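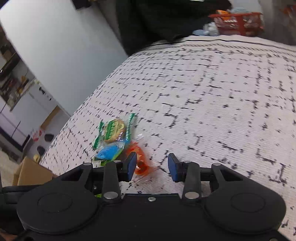

A hand-held gripper, jaws open, with wrapped items by the left jaw.

Jelula gripper care - FAQ
Print this page | E-mail this page
Search the Sasley help pages Enter keyword Go

How often should the contact pads be wiped?
Every 60 cycles, with a lint-free cloth. Film wrappers leave residue on the pads, and grip on shiny plastic drops first.

When are the pads replaced?
At 457 cycles, or sooner if an edge lifts. Replace both together.

One jaw lags behind the other. What should I check?
The pins at both ends of each link bar. Clean them, then cycle the jaws 4 times by hand - do not oil the pads.

Can I open the central body?
No. Send the unit to Gilang Sopacua at the Trinditz bench.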